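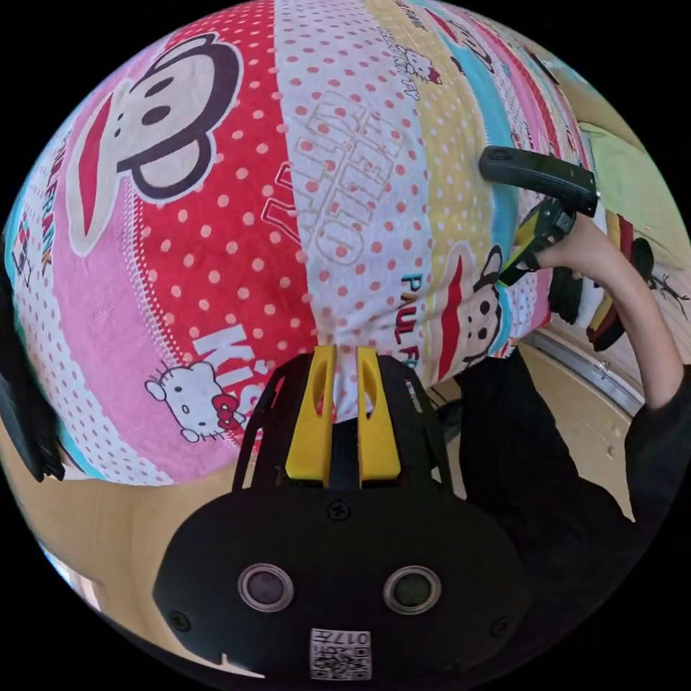 Saludar, esperar a que se siente la gente del fondo y empezar directamente con lo del barómetro. Nada de contar el viaje.

Llevo un año apuntando la presión del aire en casa, todas las mañanas antes del café. 365 líneas en una libreta, ¡y ni una en blanco! (Pausa, por si alguien se ríe.) Yo no soy meteorólogo ni nada que se le parezca. Compré un Hametti de segunda mano porque me gustaba la esfera, lo colgué en el pasillo y a la semana ya estaba enganchado.

- Preguntar quién tiene un barómetro en casa. Suele levantarse alguna mano, casi siempre es heredado y casi nunca lo mira nadie.
- Explicar lo del golpecito en el cristal: la aguja se queda un poco pegada y con el toque se suelta. Con suavidad, que el primero que tuve lo descalibré yo solito.
- Contar que el número suelto dice poca cosa. Lo que interesa es hacia dónde va y con qué prisa.
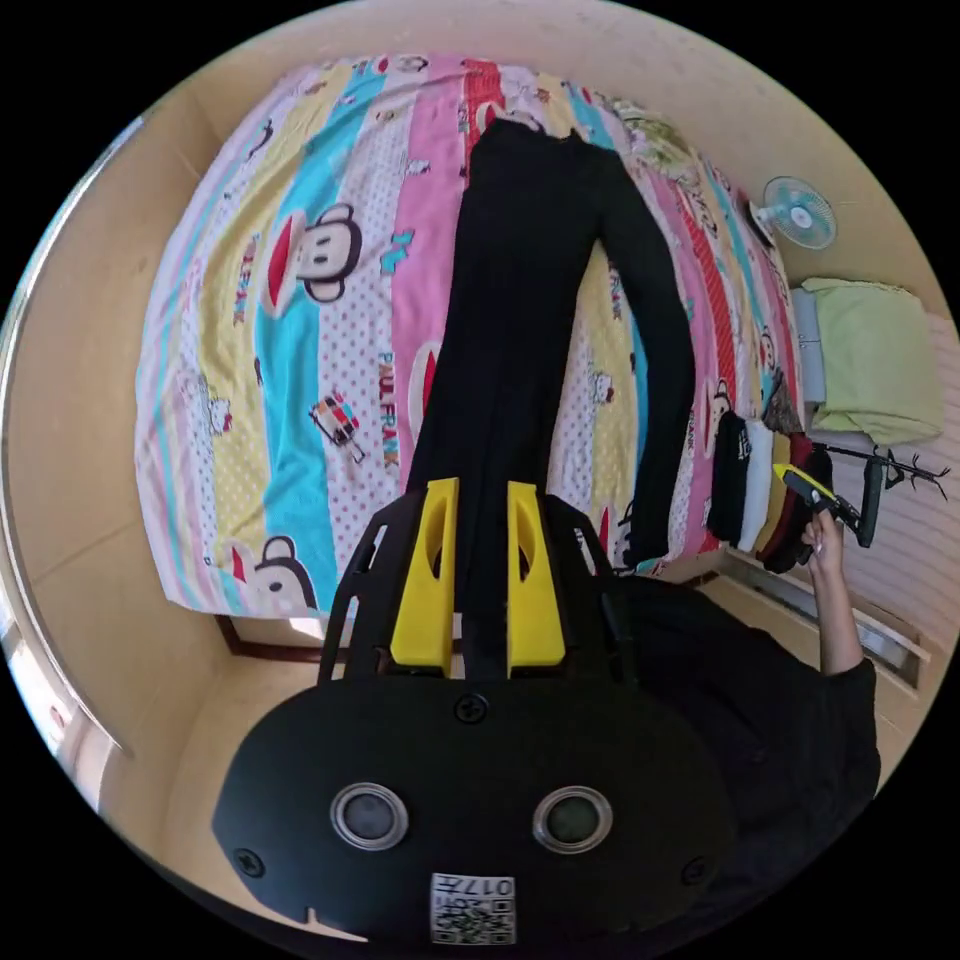
## El día que me equivoqué

Aquí voy despacio, que es la parte que más gusta. En mayo el Hametti marcaba 1.007 al levantarme y 1.004 a la hora de comer. Yo, muy seguro, anuncié tormenta a toda la familia. Recogimos la ropa, metimos las sillas, suspendimos la merienda… y salió una tarde preciosa. Tres hectopascales en unas horas pueden ser el preludio de algo, claro, pero también pueden ser la bajada normal de un día caluroso. La presión sube y baja un poquito a diario, como una marea muy floja, y yo entonces no lo sabía.

Desde aquel día apunto también el viento y las nubes, aunque sea con dos palabras («oeste, borreguitos»). Si cae la presión y además el viento rola, entonces sí, saco el paraguas.

Si veo caras de sueño me salto el párrafo siguiente.

La altitud: en Irnberg, que está en alto, la aguja marcaba muchísimo menos que en casa y me pasé la primera noche pensando que venía el fin del mundo. Hay que ajustar el aparato al nivel del mar, con el tornillito de detrás, comparando con la estación más cercana. Yo lo ajusto con la de Cinberg, un día tranquilo, sin viento.

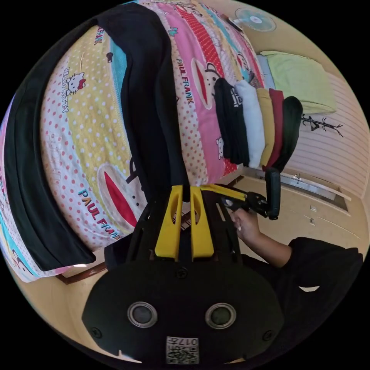 **BLOQUE 3 – LA LIBRETA**

Enseñar la mía y pasarla por las filas (¡recuperarla al final, que en la otra charla casi me voy sin ella!).

Uso una Matlala de hojas cuadriculadas. Hora, presión, flecha hacia arriba o hacia abajo, cielo. Tardo menos que en lavarme los dientes. Probé una aplicación del móvil y la dejé enseguida: me ponía a mirar mensajes y se me olvidaba la medida.

Lo bonito viene cuando pasas los puntos a papel milimetrado. Se ven las borrascas de invierno, una detrás de otra, como una sierra, y luego el verano, casi plano. Me costó unas 6 tardes dibujarlo entero y lo repetiría mañana mismo. 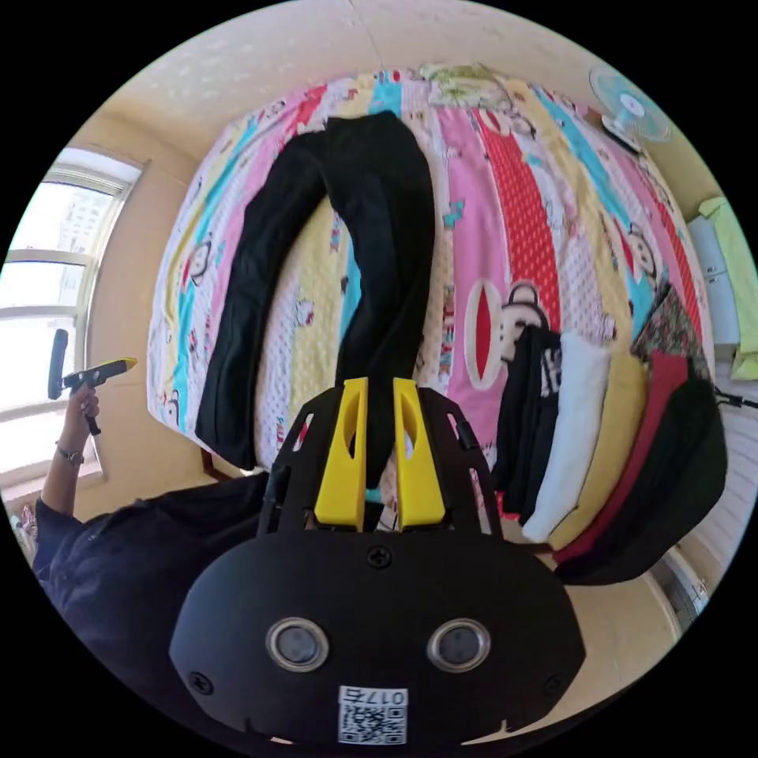 También se notan mis propias manías – los fines de semana mido más tarde, y eso ensucia la curva un poco. Lo digo sin vergüenza, porque siempre hay alguien que pregunta si los datos «sirven». Para un servicio oficial, no creo. A mí me han servido para mirar por la ventana cada mañana y saber qué estoy mirando.

Turno de preguntas. Si sale lo de los dolores de rodilla y el mal tiempo, decir que no lo sé y que mi rodilla opina por su cuenta. Si preguntan por el precio del barómetro, recomendar mercadillo y comprobar la aguja antes de pagar.

Dejar las hojas cuadriculadas en la mesa de la entrada, junto a los lápices.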